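Test kitchen notebook, Tostgate
4/25/23
Batch 9, oat and brown butter biscuit. Entry by L. McKinnon

Purpose: find out why the January formula spreads too far in the deck oven and not in the small convection oven. Same flour (Cosgrove soft), same butter, same trays. Hilde De Graaf's view is that the butter is too warm at creaming. Cameron thinks it is the sugar. Both tested today.

Base dough as batch 8, no changes to salt or raising agent. Butter browned, strained, made back up to weight with cold water, then chilled until it took a thumbprint. Total dough 1544 g, split into 3 equal lots on the bench scale.

Lot A: control. Butter creamed soft, all soft brown sugar.
Lot B: butter creamed straight from the fridge, all soft brown sugar.
Lot C: butter creamed soft, half the brown sugar swapped for caster.

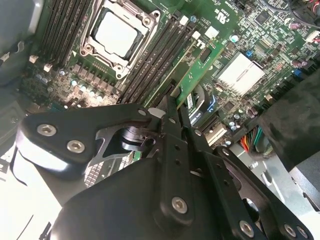
All lots rested covered in the walk-in for 60 minutes before portioning. Lot B was stiffer on the scoop and the portions cracked at the sides. Rolled them by hand to close the cracks, which will have warmed the surface a little. Should have done the same to A and C for a fair comparison and did not.

Baked in the deck oven, middle deck, one lot at a time, door shut throughout. Turned off the top heat boost, which Nassoro found had been left on for the bread.

Results. A spread as before, thin edge, centre soft, two joined at the corner of the tray. B held its shape best but the middle was pale and slightly doughy when broken. C spread about as far as A, crisper, with a sandier bite. Flavour of the browned butter weakest in C. Gheorghița preferred A for eating and B for packing.

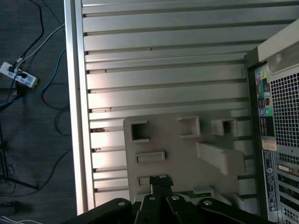

So butter temperature matters more than sugar, at least on this deck. Not convinced that is the whole of it. The sole of the deck runs hotter than the dial and the dough may be melting from underneath before the edge sets. Probe reading needed with a loaded tray; the last one was taken empty.

Oats: the Olthorpe jumbo are nearly finished. The Skakholm ones are cut finer and will take up more water, so do not switch partway through a batch. If we have to change, write it on the lot card.

To do:
Repeat B with a longer bake, and hand-roll every lot.
Try doubled trays under A.
Hilde to check the deck probe.
Keep four of each lot in the tins, lids on, and taste again on Friday.
Cameron to re-label the caster tub, lid and side.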